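Bench room, Witdale building
October 13, 2026

Gray, part four. The tabletop and the back wall are finally both gray, in the sense that two people who have never met are both tall. Writing it all down now while I still remember which can was which, and so that whoever repaints this room next can skip September.

Where we were: the old top was a glossy off-white that showed every pencil mark and threw the ceiling lights straight back at you. The wall was the cream that came with the building. Anything pale you set down on the table disappeared, and anything shiny turned into a small sun. We had been laying a sheet of brown paper over the top for close work, and the paper slid, and then so did the work.

First attempt was the Sodmont one-coat floor paint, on the theory that anything made for feet could handle elbows. It went on beautifully. It also stayed faintly tacky for 25 days. I know the number because I wrote the start date in pencil on the underside and checked it with a fingertip every morning, and the fingertip marks are why attempt two had to begin with sanding.

Sanding notes, for the record. 120 took the Sodmont off in little rubbery worms that clogged the disc. 80 took it off properly and took some of the edge profile with it, so the front edge is now a bit rounder than it was. I have decided I like it. Vacuumed, wiped, vacuumed again, found a fresh layer of dust, went home.

Second attempt, Pernard bench enamel, matte, dark gray. The chart has three dark grays and they all look identical on the chart. We used code 1727. Its neighbor, 379, is the one with green in it, which you will not notice in the store and will notice every single day afterward. There is still a quart of 379 on the bottom shelf with a strip of tape on the lid saying NO. Please respect the tape. It is a perfectly good paint and somebody with a boat should have it.

Two coats, foam roller, overnight between. The first coat looked terrible, all stipple and roller lines, and I nearly sanded it off again out of spite. The second leveled out. Room was at 70 the whole time, windows shut, fan off. The fan matters. The one time I ran it, on the test board, it blew a moth into the finish, and the moth is now a permanent part of the test board.
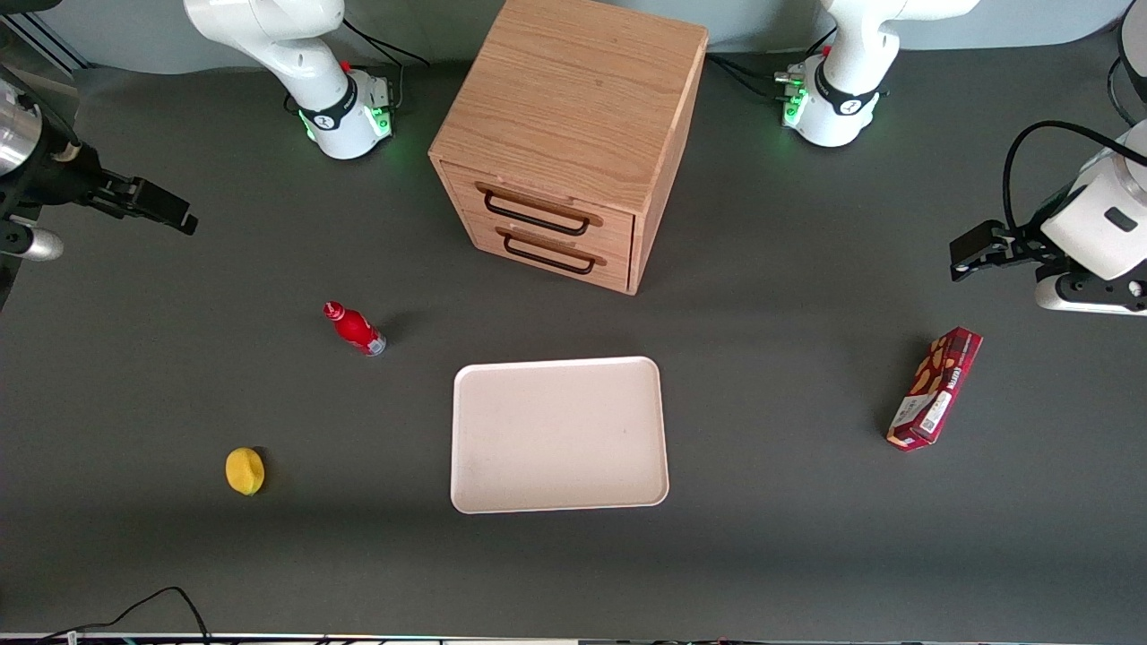 Back wall and tabletop, pale gray over dark gray.

The wall was supposed to be easy. I wanted it lighter than the table by a good margin, so that the back edge would be obvious and nobody would set a mug down on the wrong side of it. Bought Ponce interior flat in the lightest gray they sell, which dried slightly blue next to the Pernard. One gallon of that, tinted warmer at the counter by a very patient person, and the second try was fine. The blue layer is still under there if anyone wants to go looking.

Cutting in along the table was the worst part. I taped the top, painted the strip, pulled the tape, and took a ribbon of enamel off with it, around the width of a shoelace. Touched up with an artist's brush from the drawer of things we never use. In daylight I can find the repair. Under the overheads I can't, and I have stopped looking in daylight.

What the new top does well: pencil marks don't show, which was the complaint. What it does badly: chalk, flour, sawdust, plaster, skin, and anything else that has ever been pale and powdery. On the test board, one pass of a dry sleeve left a stripe you could read across the room. I traded one kind of mess for its negative. A damp cloth fixes it, a dry one just moves it around.

Cleaning trials on the test board, moth side down:
– Damp microfiber: fine.
– Dish soap, a drop in a bucket: fine, rinse it or it leaves swirls.
– Window cleaner: left a shiny patch. It looks like a puddle and people will try to wipe it up, with window cleaner.
– Melamine sponge: shiny patch, but larger.
– Denatured alcohol: took color onto the rag. Don't.
– Masking tape, the cheap kind, left on three days: lifts clean if you pull it back flat over itself. Straight up, see shoelace above.

Still to do. The front edge wants a third coat where it got rounded over, and I'd like to do it with a brush and a long weekend. The outlet covers are cream and look like teeth against the new wall, so either paint them or buy gray ones. I priced the gray ones and am leaning toward paint. The baseboard I am pretending not to have seen.

The leftover 1727 is in a glass jar on the second shelf, filled to the neck to keep the air out, with a painted stick taped to the side for matching. Stir it, don't shake it – shaking puts bubbles in and they dry as craters. The Ponce is next to it, lid hammered down properly this time. The receipt for the tinting is folded under the can, with the formula on it. Do not let anyone match it by eye. I did that for the patch behind the door, and the patch behind the door is why we keep the door open.

Sodmont will take back the unopened can if it goes before the end of the month. It's in my trunk. It has been in my trunk since September.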